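Library > Design and Making > Wheels, Rims and Spokes > Chapter 4

Chapter 4
Why Bother with Spokes?

Most books on wheels begin by telling you that the spoke was a stroke of genius. I would ask you to hold off agreeing until the end of the chapter. A solid disc rolls perfectly well. It is easier to cut, easier to clean and harder to break. If the spoke is better, somebody ought to be able to say how much better, and for which job.

The usual claim is that spokes save weight. So they do, but a small wheel had little weight to lose. In the Prandero workshop trials, Liviu Ardeleanu loaded 19 small wheels, spoked and solid, until they gave way. Several of the spoked ones failed where the spoke met the rim, and the makers' leaflets had not mentioned that spot at all.

Be wary, too, of the word "strong". A wheel may stand up to a heavy load pressing straight down through the hub and still bend when pushed from the side. Ask which way the force was going. If the seller cannot tell you, the figure is worth very little.

Seen edge-on, a spoked wheel is mostly rim. The pale green one below has a thick rim and thin spokes, and you should not assume from the rim alone that the spokes will cope. 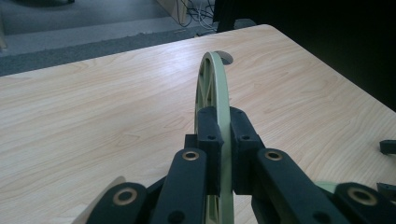
4.1 Rim, spoke and hub

We shall take the three parts separately, starting with the rim. Before reading on, write down which part you expect to fail first under a sideways push. Keep the note, as you will need it in section 4.3.

Comments

Kumudini Selvanayagam: My class all wrote "hub". Is there a table of the trial results anywhere?

C. Liyanage: Still think he's unfair to spokes. Try pushing a barrow with solid wheels in a high wind.

Mitali Begum: Section 4.3 doesn't mention the note in my copy. Is it 4.4?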